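Search this journal Search Advanced search

4. Daylight, bedding and the timing of afternoon rest

4.1. Households and procedure

The second part of our study was carried out in the housing area of Weerakoon, where most of the bedrooms were built with one window and no outside shade. We asked 40 households to keep a rest diary during June. In the diary, one adult wrote each afternoon whether he or she lay down, at what time, in which room, and what was the covering on the bed. We didn't ask the participants to change their habits, and we didn't give them any bedding.

Of the 40 households, 19 had the main bedroom on the west side of the building. The remaining households had it on another side, and in the analysis they are treated as one group. We are aware that this grouping is rough. A room facing south with a neighbor's wall very close to it does not receive the same light as an open one, and the diaries can't tell us the difference.

In total we received 604 diary entries which could be used. Entries were left out when the time was missing, or when the person slept outside the home on that day. Two households returned the diary with the pages for the last week empty, and we kept the part that was filled. The diary form was printed in two languages, and the wording of the question about tiredness was slightly different between them. For this reason we do not report the tiredness scores in this section.

4.2. Direct sun on the bed surface

In the interviews, many participants described the same problem in their own words. The room is bright in the afternoon, the bed is the only comfortable place in it, and a part of the bed is in the sun. People solved this by lying on the other side, by turning the pillow to the foot of the bed, or by waiting. Curtains were present in almost all bedrooms, but they were often kept open for the air, especially in the homes without a ceiling fan.

The sun does not cover the bed equally. In the room of Figure 4, strong light reaches one side of the blanket and a band near its far edge, while other parts stay much less bright. Such differences within one bed were mentioned often by couples, who told us that the person on the sunny side gets up first. 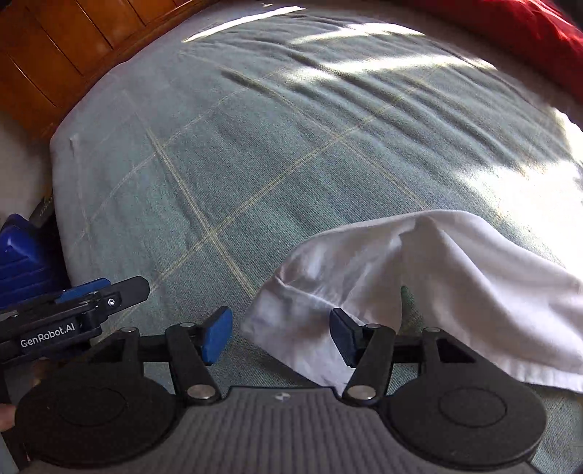

Figure 4. Sunlight on a bed covered with a checked blanket.

We first expected that the west rooms would show fewer rests, and this was not the case. The number of rests per household was nearly the same in both groups. What was different was the time. In the west rooms, people lay down earlier and got up earlier, and several of them wrote "too bright" or "sun came" in the free space of the diary. In the other rooms, the time of getting up was more spread, and the comments were mostly about noise, children and phone calls.

It is possible that this result comes partly from work hours. Four of the participants in the west group worked an early shift at Rindden, the food packing plant near the main road, and they came home before the others. When we removed their entries, the difference became smaller but it kept the same direction. The sample is too small for us to say more.

4.3. Coverings and the use of the bed during the day

The second question was whether the covering on the bed matters. We divided the coverings into three types according to the participant's own answer: a sheet only, a light blanket or bedspread, and a quilt. The type was recorded each day, as some families changed it in the middle of the month when the nights became warmer.

Rests on a covered bed were more frequent than rests on a bed with a sheet only. We don't think that the blanket makes people sleepy. The interviews suggest another explanation. In many homes the bed is made in the morning and the blanket is spread over it, and after this the bed becomes a piece of furniture for the day. People sit on it, fold and sort clothes on it, put the school bags there, and lie down on top of the blanket without opening the bed. One participant called this "resting outside of the bed", and she did not count it as sleep until we asked her a second time.

This way of using the bed has a practical consequence for diary studies. If the form asks only about sleep, the short rests on top of the blanket will be lost. In our pilot version we used the word "nap", and the number of entries was clearly lower. In the final version we wrote "lay down for any reason", and participants had less doubt about what to write.

Clothes were the most common reason for not lying down. Laundry is brought in during the early afternoon and it is put on the bed, and there it waits until someone has time to fold it. A single T-shirt laid out over the blanket takes up a good part of the place where a person would lie, and a full wash takes all of it. In the diaries we found entries such as "wanted to rest, clothes on bed" and "rested on chair, ironing not finished". We had not planned a code for this reason and had to add it after the first week.
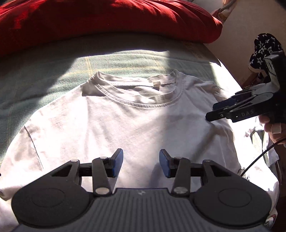 Imtiaz Bandara, who read an early draft of this section, objected that the clothes may be an excuse more than a cause, and that a person who is really tired will push the laundry to one side. He proposed to compare the entries with clothes on the bed against the hour at which the same person went to sleep at night. We tried this comparison, and we found no clear relation. His objection stays open, and a future diary should ask directly whether the person moved something in order to lie down.

4.4. Light measurement

In a smaller group of homes we placed a Trelex light logger on the wall above the head of the bed. The logger stored one value every 600 seconds. This interval is long, and a passing cloud can be missed completely, but it allowed the battery to last through the whole period without a visit. The values were read with the Movemero software and joined to the diary entries by date and hour.

The wall values did not agree well with the comments of the participants. On several afternoons the logger showed moderate light when the diary said that the bed was too bright for resting. The reason is simple to understand: the sun was on the bed and not on the wall. A logger at the height of the mattress would be better, although the families told us that it would be covered by a pillow or a blanket very soon. Tharushi Hettiarachchi tested a logger fixed to the bed post in one home, and its readings followed the comments more closely. We could not repeat this test in the other homes before the end of the month.

4.5. Limits of this part

The diaries cover one month only, and it was a dry month. In the rainy period the laundry is dried inside, the windows are closed earlier, and the light is different, so the results can't be moved to the rest of the year. The age of the person who filled the diary was recorded, but the age of the other people in the room was not. This is a weakness, as the rest of a parent often depends on the rest of a small child. The answers about the covering were also not checked by a visit on each day, and the word "blanket" may include more than one kind of cloth. The full coding list, with the reasons added after the first week, is given in Appendix B.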